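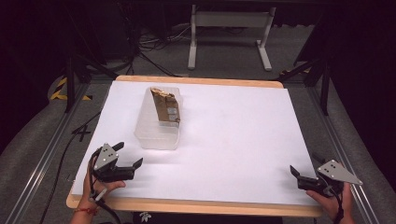

Plastic tub with a piece of cardboard in it, on a white board

Lident Boards > Music and Celebrity > Lill and Wisa wedding: which date counts?

karst_fm
November 11, 2021
The fan wiki lists two dates for Lill and Wisa. The civil registration was in May, the ceremony in Wumilden came later. The infobox takes one value. I propose the May date, as it is the legal one.

tenorclef
Disagree. The couple only ever announced the ceremony. The May date comes from a single gossip column that did not show a document.

karst_fm
The column quoted the registry entry number. That can be checked.

tenorclef
Has anyone checked it?

plainsong13
I requested the extract. The office quotes 13 working days. Until then I would leave the field as is and put both dates in the body text with separate footnotes.

modulo_b
Related problem: the guest count. The article says 940, the venue's own page gives a seated capacity of 500. One of the two is wrong, or the higher number includes the people outside the gates.

tenorclef
Capacity is seated only. The reception was standing – see the second set of photos Wisa posted.

modulo_b
Those photos show one terrace. They do not support 940 or any other number. I would cut it.

karst_fm
Cut the count, fine. I still want May in the infobox once the extract arrives.

tenorclef
Then label it "civil" and add the ceremony on a second line. The template allows 2 entries if you separate them with a semicolon.

plainsong13
It does, I tested it on the draft page. Will post the extract when I have it.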